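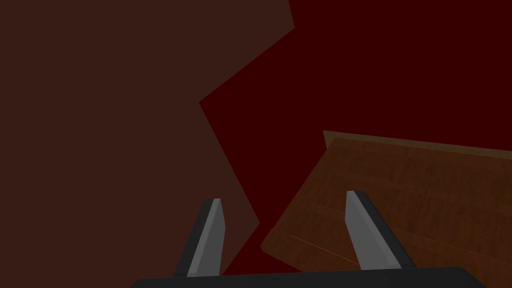

Flornlow Robotics Software Group, Planning and Control Team
Progress report to the Pastby Fund
Friday, June 1, 2018

We have had a very good spring, and I'm glad to have real progress to write up this time. Our goal for the period was to get Ira, our planning software, to drive two arms at once in a simulated room, using camera views from the simulator instead of the exact object positions we fed it last year. It now does this from start to finish with no one stepping in, and the whole team has been a bit giddy about it!

Planning. The old planner worked out one arm's path, froze it, and then fitted the second arm around it. That was quick to write and awful to live with (the second arm spent a lot of its time waiting). The new one searches for both paths together and falls back to the old method only when it runs past its time limit. We ran 1000 simulated episodes on the new code, and 700 ended with the target object picked up and put where the task asked. The old code couldn't finish a set that size without crashing, so I can't offer a fair comparison, but I'm delighted with the number as a starting point.

Perception. The wrist views were the hard part. When a gripper gets close to a table, most of what it sees is flat color and wood grain, and the position estimate used to drift badly there. We now carry the estimate over from the head view until the wrist view has enough edges to work with. Ekkachai Kamolrat wrote the handover code and also found a sign error in our camera transform that had been with us since the first release. Fixing that one line did more good than a month of my tuning, and I was very happy to delete the tuning.

Test rooms. The current room has a wooden surface on one side and a stone-textured counter on the other, with small items set out on the counter, so the two arms have different jobs in different directions. Glasses are still our least favorite objects. The depth filter throws away too many points on thin stems, and the planner then thinks there is more free space than there is.

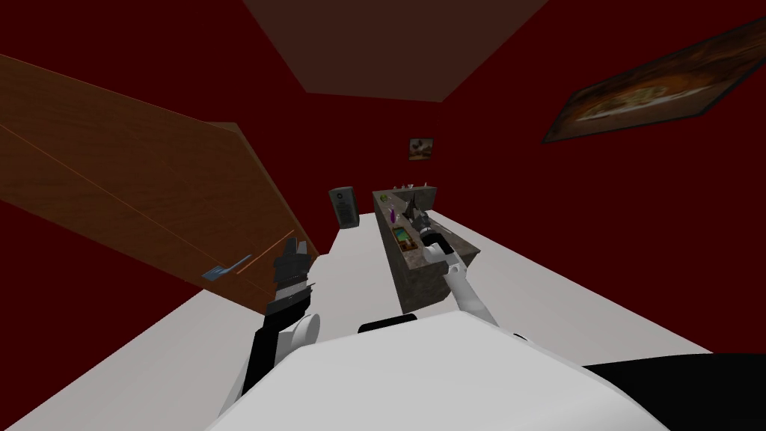 Leitão asked, on reading the draft, whether planning both arms together was worth the extra computing time when so many tasks could be done one arm after the other, and wanted to see planning time listed next to success rate. Fair point, and we've added it to the logging. Each episode now records the time spent in search, which method was used, and why the fallback was called if it was.

Open items. There are 9 bugs left on the list for this release, 2 of them serious. One lets the wrist controller overshoot when a new path arrives in the middle of a motion. The other is a memory leak in the replay tool, annoying on long runs but well understood. We plan to close both before the July release, then start on moving objects from one hand to the other. The budget is on track and we are not asking for any change to it.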